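Balleo Residents' Forum > Shared Dining Room > Crockery and Table Setting

Thread: Mixed crockery on the round table – request for comments before August

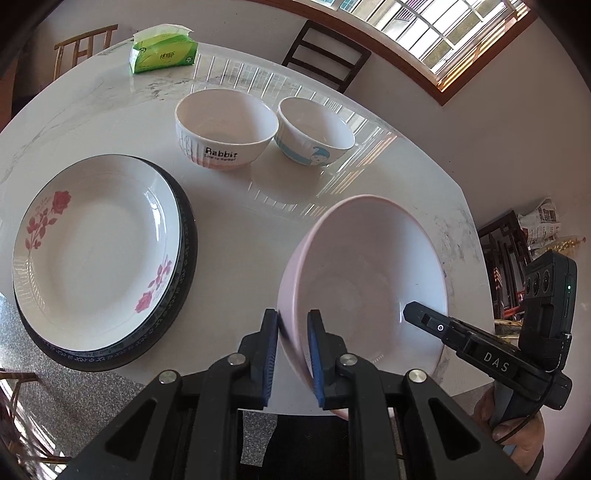 G_Baumgartner
Posted 9:40 am

Members are asked to comment on the proposed arrangement of crockery in the second-floor dining room. The house currently keeps plates and bowls left by former residents together with pieces bought by the management. The result is a collection in which very little matches. It has been suggested that the mixed pieces be withdrawn and replaced with a single plain white service from Trilero, to be stored in the tall cupboard beside the door.

The following points are open for discussion:

1. Whether the decorated pieces should remain in daily use.
2. Whether large bowls should be kept on the table or in the cupboard between meals.
3. Whether stacking plates of different patterns is acceptable.

Replies should be kept to the subject. The matter of the dishwasher is being handled in its own thread.

Gebhard Baumgartner
House Office

---

n.thepsuriya
Posted 10:15 am

I wish to record my objection to point 1. The plate with the pink roses is the deepest one we have, and I use it for noodle soup several times a week. A flat plate from a new service will not do the same work. The Trilero catalog at the front desk shows dinner plates, side plates and one shallow bowl. I did not find a deep plate in it.

I have no objection to a white service being added. I object to the removal of what is already there.

---

Wieser_J
Posted 10:52 am

With respect to the previous reply, the difficulty lies with storage. The cupboard has one usable shelf for plates. If a full service is purchased, the existing pieces must go elsewhere, and the sideboard is already given over to glasses.

On point 3, I would ask that the practice of setting the rose plate on top of the one with the navy rim be reconsidered. The lower plate has a fine white pattern around its edge, and I would prefer that it not be worn away by another plate being turned on it. Felt or paper rounds between plates would be sufficient. Imum sells them in packs of 20.

Jonas Wieser

---

M_Grabner
Posted 11:30 am

I do not agree that felt rounds are required. In my experience they collect crumbs and are seldom washed. The two plates look well together, and a guest remarked on them at the last shared supper.

Regarding point 2, the large pale pink bowl should in my view be kept in the cupboard. It takes up a considerable part of the table when set down flat, and those of us who eat breakfast in that room must move it each time. It is a good bowl for salad and for rising dough. It does not need to be on display.

---

n.thepsuriya
Posted 11:48 am

The pink bowl was kept in the cupboard until spring. At that time it had to be placed under four other items, and no one could take it out without unloading the shelf. I would ask Mr. Grabner to state where precisely it would go.

---

M_Grabner
Posted 12:05 pm

On its own, on the bottom shelf, where the fondue set now stands. The fondue set has not been used during my residence.

---

F_Plattner
Posted 1:20 pm

The fondue set is mine and I would be content to store it in my own unit, subject to a few days' notice.

I would like to add a comment on the small bowls, which have not yet been mentioned. The one with the pastel pink stripes and the word "Rabbit" on it, and the one with the blue band and the girl with blue hair, are used almost entirely by the children who visit on the second floor. They are the right size for rice or cut fruit. If the decorated pieces are withdrawn under point 1, I request that an exception be made for both. My granddaughter asks for the rabbit bowl by name and has informed me that "Life is sweet" is a rule of the house.

Fabian Plattner

---

Wieser_J
Posted 1:44 pm

I support an exception for the small bowls. I maintain my position on the plates.

I would also ask that tissues be given a fixed place. The green and white pack is regularly left at the back corner of the table and finds its way among the dishes when places are being set. The window sill would be suitable.

---

M_Grabner
Posted 2:10 pm

The window sill receives direct sun for much of the day, and it is opened for airing. The tissues are better on the table, where people reach for them. I see no harm in it.

A separate remark on the marble – it is a polished surface and the light from the window shows every ring and smear. Whatever crockery is chosen, bowls with a rough foot should be lifted and not slid. I brought a heavy salad dish back from Cáceres two years ago and no longer use it on that table for this reason.

---

n.thepsuriya
Posted 2:31 pm

I agree with Mr. Grabner about lifting. I also agree with him about the tissues.

---

G_Baumgartner
Posted 4:00 pm

The House Office thanks members for their replies. The positions are noted as follows.

The small bowls will remain in use. The pink bowl will be moved to the bottom shelf once Mr. Plattner has collected the fondue set. The rose plate and the navy-rimmed plate will remain for the present, and the office will ask Trilero whether a deep plate can be supplied with the white service. The quotation received so far is for 148 euros and does not include one.

Members remain divided on plate rounds and on the tissues. Further comments on both may be posted until 5 pm tomorrow.

---

Wieser_J
Posted 4:22 pm

I will supply one pack of rounds at my own expense for a trial. They can be washed at 40 degrees.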